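The Blue Tray

Dagný Eyvindsson had been promised a table, and what a table! It was long and white and wide enough for every scrap of the Belent puzzle she had been hauling from apartment to apartment since college. She put her bag down by the door and laughed out loud.

"You said it was small," she told Sigrún Skov.

"I said the room was small."

The blue tray was for the sky. Dagný had decided that on the train, somewhere past Kallureo, with a paper cup of Zoëga coffee going cold between her knees. Sky in the tray, harbor on the left, and the rest wherever it landed.
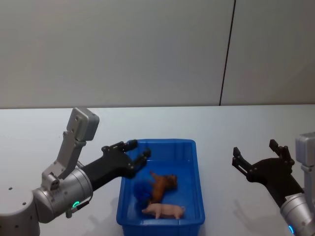 "My grandmother did the edges first," Sigrún said. "She was very strict about it."

"Mine started with the boats! Any boat she liked, and then she built the sea up to it." Dagný was already rolling her sleeves. There were 121 boats in the harbor at Prakora, if you believed the lid, and she loved every one of them, even the gray ones that looked like wet shoes. She had finished the thing once, at nineteen, with a fever, and she remembered the last piece going in with a click she felt in her teeth.

Sigrún leaned on the wall and listened to all of it. She had heard the fever story before. She liked it better each time, partly for the fever, which kept getting higher.

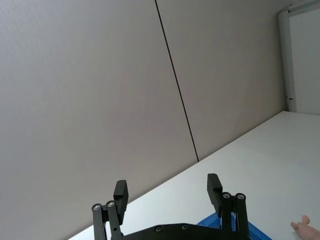 Four O'Clock

They got a mast together, then a second mast, and then, gloriously, the whole front of a ferry.

"It has a dog on it," said Sigrún. "Dagný, there's a dog on the ferry!"

"There's always been a dog."

"You never mentioned a dog."
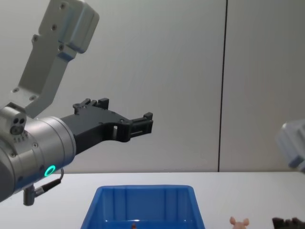 Sigrún wanted to know its name, so they argued over that until the light changed, and the sky didn't get touched. Dagný held out for Captain. Sigrún thought he looked more like a Martin, and she went to put the kettle on.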